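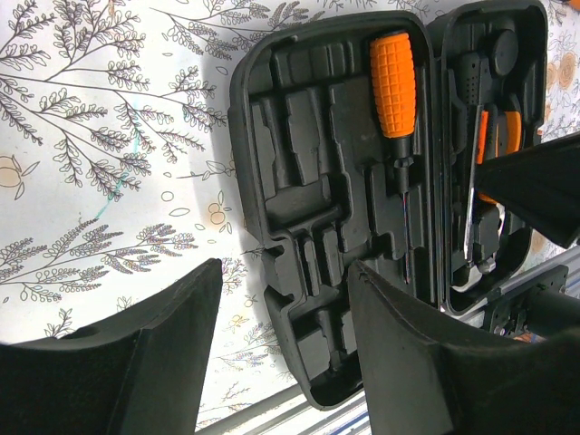
¿Hace falta saber programar para apuntarse al taller?
Casi todos los socios aprendieron aquí, con el brazo delante y un portátil prestado. Pedimos ganas de montar y desmontar cosas, y paciencia con los tornillos pequeños.

Quiénes somos

Taller Saltby es un taller compartido de robótica casera. Empezamos en el garaje de Gerrit Groen, con una impresora 3D de segunda mano y un brazo que no levantaba ni su propio cable. Cuando el garaje se quedó corto alquilamos el bajo de la calle Tolentino, donde seguimos. Ahora somos 30 socios.

Qué construimos

El proyecto principal se llama Stadberg. Es un brazo con pinza y cámara en la muñeca que tiene que sacar herramientas de mano de su maletín y volver a dejarlas en su hueco. Los dedos de la pinza los diseña Genalyn Lagman y vamos por la versión 3. Las anteriores agarraban bien los mangos gruesos y fallaban con los finos.

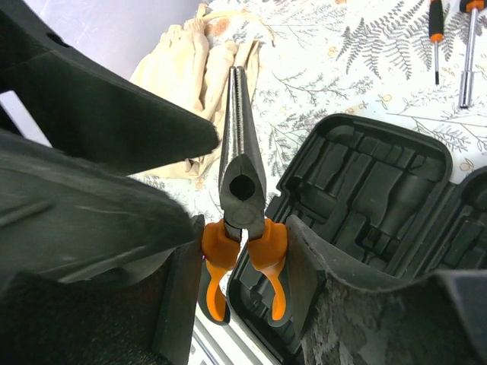

Los alicates son la pieza más difícil de la lista. Si la pinza aprieta un solo mango, la herramienta gira y ya no entra en el molde. Shiela Mercado lleva el registro de los intentos de agarre, buenos y malos: en mayo cerró con 1.201. Queremos llegar a 3.000 antes de cambiar de maletín.

El segundo proyecto, Zillesholm, es una mesa con raíles para mover el brazo de un puesto a otro. Está parado a la espera de unos rodamientos.

Cómo trabajamos

Abrimos por la tarde, de cinco a nueve. Cada socio paga una cuota mensual que cubre el alquiler, la luz y el filamento. Los motores y la electrónica de proyectos personales van por cuenta de cada uno. Los planos y el código se guardan en la carpeta común y cualquier socio puede copiarlos.

Personas de contacto

Altas y cuotas: Pacita Navarro
Electrónica y motores: Hamish Pollock
Impresión 3D y pinzas: Genalyn Lagman
Visitas de centros escolares: Gerrit Groen

Para venir a ver el taller basta con avisar el día anterior. Los menores de 14 años entran acompañados.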